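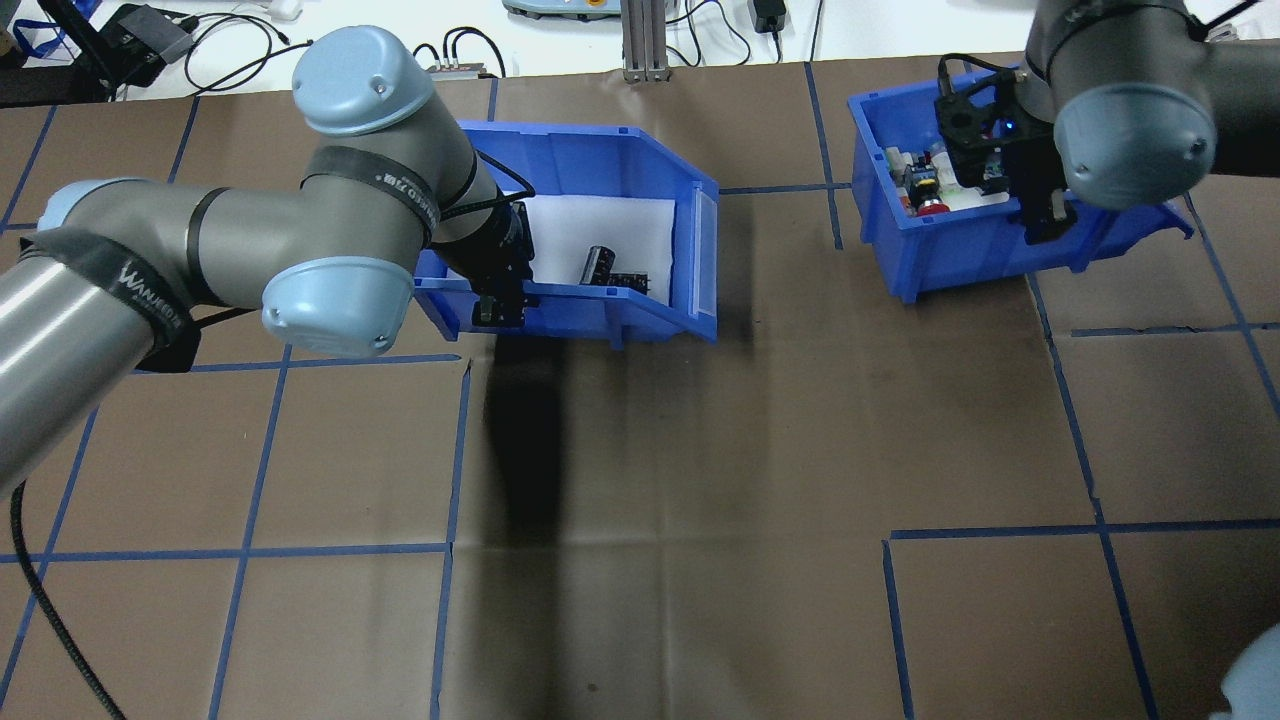
Sort the parts before you need them

Most repair benches I have worked at kept their spares in one big tub, and most of the people using them said it was fine. I don't think it is. At Mundside we lost more time digging for a part than fitting it.

My case is for open-fronted bins, the blue plastic sort, on a marked-out surface. A capacitor should have a bin to itself with something white in the bottom, where a black can shows up at once. Buttons and other oddments can share a second bin until there is time to deal with them. Tape lines on brown paper are enough for a grid. They need not be straight.

Irfan Rana disagrees with me. He says sorting 300 parts to use 5 of them is a hobby. He has a point about cheap parts, and I would not sort those either. But a wrong capacitor in a board costs far more than the seven minutes it takes to put a handful away properly.

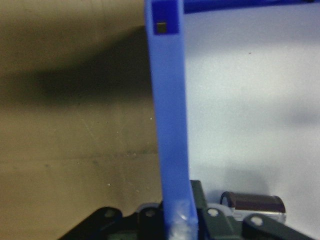 Blue plastic up close, with fine scratches on the tan surface behind.

Scratches don't bother me. A bench is for working on. I would sooner see one marked all over with the parts in order than a clean one with a tub underneath.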